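Sorters and Packers Wanted, Fornov Clothing Room (casual, July start)

Lullix is looking for a few more pairs of hands at our Fornov clothing room, and if you're the sort of person who can't walk past a messy shelf without straightening it, we'd love to hear from you!

We collect, sort and repack second-hand hats, scarves, bags and other soft bits and bobs, which then go out to families through our Harawira and Simeo shops. Last winter we sent out 221 cartons, and we'd dearly like to beat that this year (the beanies alone nearly buried us). It's gentle, steady work, mostly done standing at a table, and there's always a cuppa going.

You'd be checking each item for wear, shaping caps so they don't arrive squashed flat, folding what folds and packing it by colour and size. Dark things are harder to check than you'd think, so good eyesight or a good pair of glasses is a real help, and so is a bit of patience with lint.
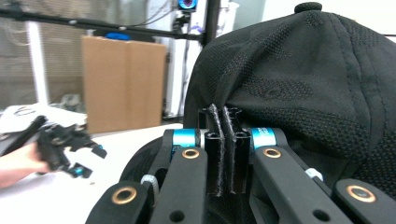
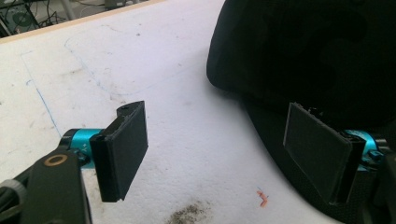 Black items at Fornov: a knit cap in the first photo, and the white sorting table in the second.

Our tables have had a long life and they look it, pen lines and scuffs and all, but they're a good size and there's room to spread out. You're welcome to bring a stool if you'd like to sit for part of your shift.

Shifts run for three hours, mornings or afternoons, and we can usually work around school pick-up, study or another job. No experience needed, as we'll pair you with one of our regulars until you've found your feet. You'll need to be 18 or over, okay with lifting a light carton now and then, and happy to have a chat while you work (or happy to listen to everyone else having one).

To apply, pop into the Fornov room during opening hours and ask for a form, or drop us a short note at either shop telling us which days suit you. We have 21 places to fill for July.

Posted May 27, 2026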